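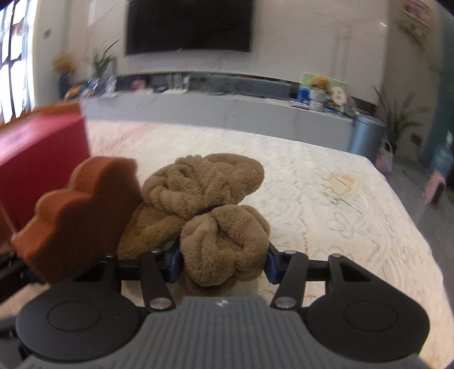

3.2. Le textile mou, ou la résistance passive

Les typologies du rangement domestique ont longtemps préféré les objets à angles. On comprend cette préférence : une boîte a six faces, elle s'empile, elle se mesure, et deux observateurs qui la décrivent séparément ont une chance raisonnable de tomber d'accord. La peluche n'offre aucun de ces avantages. Sabatier, dans le premier rapport du projet Lurutis, la reléguait dans une catégorie « divers souples » où voisinaient les écharpes, les sacs vides et un coussin de voyage dont la présence n'a jamais été élucidée. Nous avons voulu lui rendre justice, ce qui nous a coûté un mois d'octobre entier.

Le corpus comprend 34 foyers de Prernbridge, dont 32 ont été retenus ; les deux autres rangeaient trop bien. Dans chacun, la séance se déroulait sur la table principale, avec la nappe habituelle du foyer, que nous demandions expressément de laisser en place. La consigne tenait en une phrase : « Rangez ce qui est sur la table comme vous le feriez si personne n'était là. » Les participants ont tous promis de le faire. Plusieurs ont ensuite demandé où se trouvait la sortie la plus digne pour les objets qu'ils ne savaient pas nommer.

Nous distinguons trois manières de réduire le volume d'une pièce pelucheuse. Le pliage suppose que l'objet possède des bords, ou que l'on soit prêt à lui en prêter. Le roulage se contente d'un commencement. Le tassement, enfin, ne suppose rien du tout et reste la technique la plus répandue après vingt heures. La figure 3 montre une peluche brune dont une partie forme un paquet roulé, tandis que le reste demeure chiffonné derrière lui. Nous codons cet état « roulage partiel », appellation que l'un des relecteurs a jugée généreuse.

Figure 3. Roulage partiel d'une peluche brune, sur nappe crème à motifs. À gauche, élément épais orange rouille à bord festonné, d'aspect proche de la mousse, et boîte rouge rosé.

Le roulage partiel mérite qu'on s'y arrête, ne serait-ce que parce que la grille initiale ne le prévoyait pas. Vellora, dont nous avions repris le questionnaire, proposait deux cases, « rangé » et « non rangé », et invitait l'enquêteur à entourer la bonne. Nos enquêteurs ont entouré les deux, puis le trait qui les séparait. Une échelle en 7 degrés a donc été substituée à l'ancienne. Elle permet de noter l'épaisseur des plis, la part de tissu restée à plat et la netteté du contour, mais elle échoue encore à rendre compte de la conviction avec laquelle un participant déclare avoir terminé.

La difficulté tient en partie au matériau. Un poil court et duveteux brouille la lecture des plis : des creux profonds peuvent dessiner des lobes arrondis que le codeur pressé prendra pour la forme propre de l'objet. Sur la figure 3, les plis convergent vers le milieu du paquet, alors que la partie arrière se tord par endroits à la manière d'une corde. Les codeurs se sont accordés sur la couleur sans délibération. Pour le reste, il a fallu une réunion, tenue le 3 mai, dont le procès-verbal consacre plus de lignes au mot « rabat » qu'à l'ensemble du budget.

Le voisinage des objets pose une autre question. Mwakyusa, dans son étude des surfaces de dépôt, soutient que les choses rigides attirent les choses molles, lesquelles finissent appuyées contre elles faute d'un meilleur projet. Nos relevés lui donnent raison pour les livres et les bouilloires, beaucoup moins pour les boîtes, que les participants préfèrent laisser dégagées au cas où il leur viendrait l'idée d'y mettre quelque chose. Cette idée leur vient rarement. Interrogée sur le sort d'un couvercle resté fermé pendant toute la séance, une participante a répondu que la boîte était « pour plus tard », catégorie que nous avons ajoutée à la grille et qui s'est aussitôt remplie.

Il reste le cas des pièces découpées ou festonnées, qui ne se plient guère et ne se roulent qu'à contrecœur. Nous les avons provisoirement traitées comme des objets rigides lorsqu'elles tenaient debout et comme des textiles dans les autres cas. Le procédé manque d'élégance et rend les comparaisons entre foyers délicates, un même élément pouvant changer de classe au cours de l'après-midi. Killian Sabatier propose de les exclure tout à fait. Les deux codages sont donnés en annexe, avec les désaccords correspondants, et la section suivante ne porte que sur les pièces pour lesquelles ils coïncident.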